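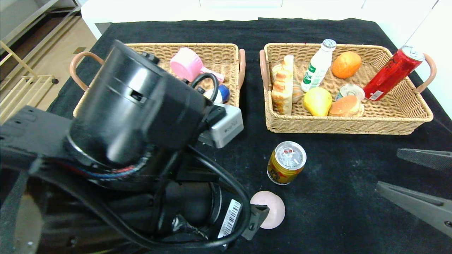
Who decides what gets built on the old Becerra rail yard? On paper the city council does, but the plan it will vote on in June was drawn up by Zodley, the developer that wants to build it.

Zodley calls the project Ola and describes it as a "self-learning neighborhood." The brochure runs to 157 pages and promises 3,000 homes on land where people have been fixing cars, growing beans and putting up their own sheds since the trains stopped. Sensors would set the street lights, the heating and the rent on the ground-floor stalls. How the rent part works is covered in a single paragraph.

The yard has 89 households on it now, most of them in the former freight offices. They run their own water line and their own night watch. The brochure calls this stretch "underused."
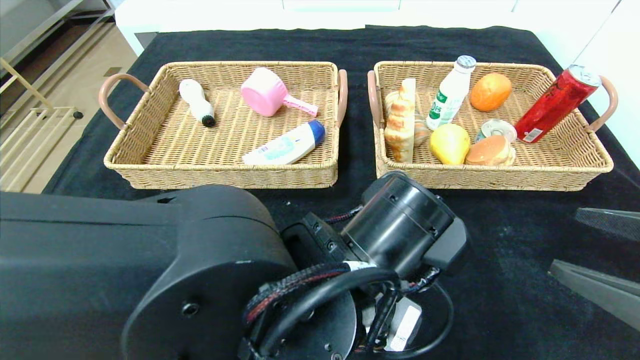 It also says those households will be offered "comparable units," a phrase it doesn't define. At last month's public session a Zodley spokesperson was asked three times what a comparable unit would cost and three times talked about the bike paths.

We have seen this sort of thing before. Grilleck, across the river, was sold as a smart district with a market square at its heart. The square is a parking deck, and the app that was supposed to run the place stopped getting updates after 2 years. Residents there now pay a service fee for it anyway.

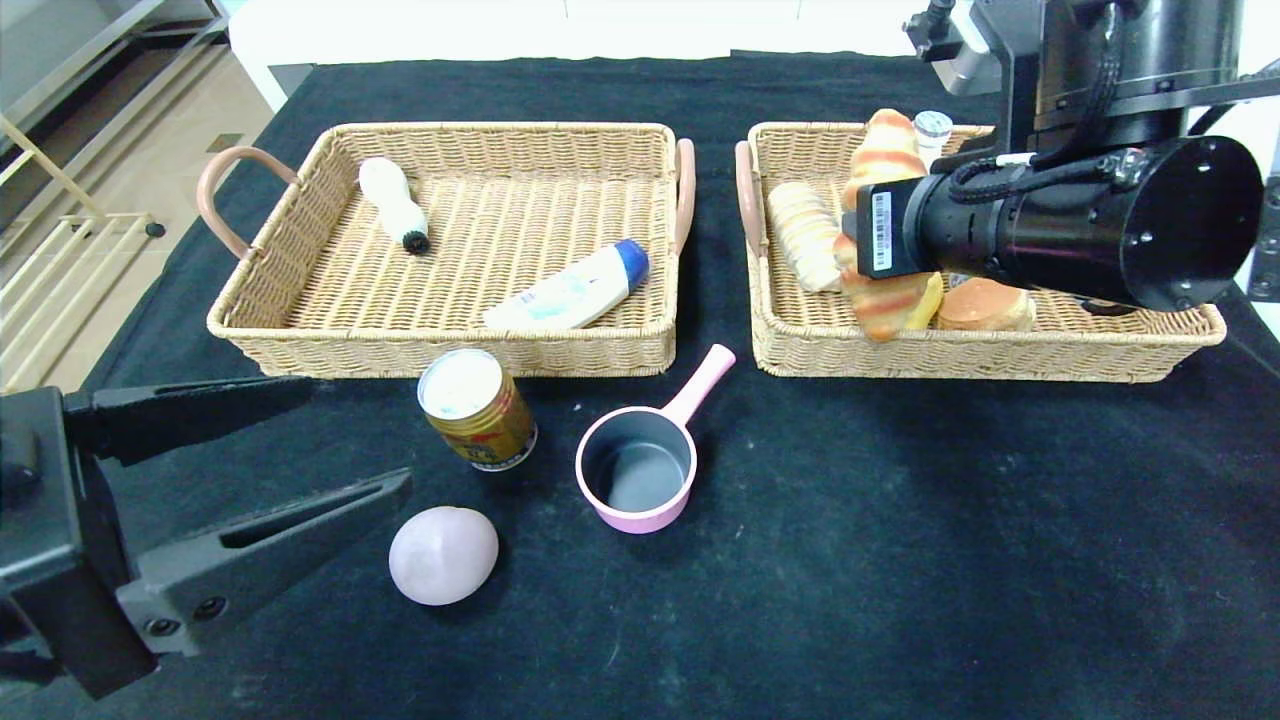 Baskets set out on a black cloth, bread in the one on the right.

The council's planning office says Ola will be different and points to a list of conditions attached to the permit. The list is still a draft. Most of the conditions ask Zodley to report on its own progress, and the penalty for missing a report has been left blank.

Written comments are being taken at city hall until 4 p.m. on the day before the vote.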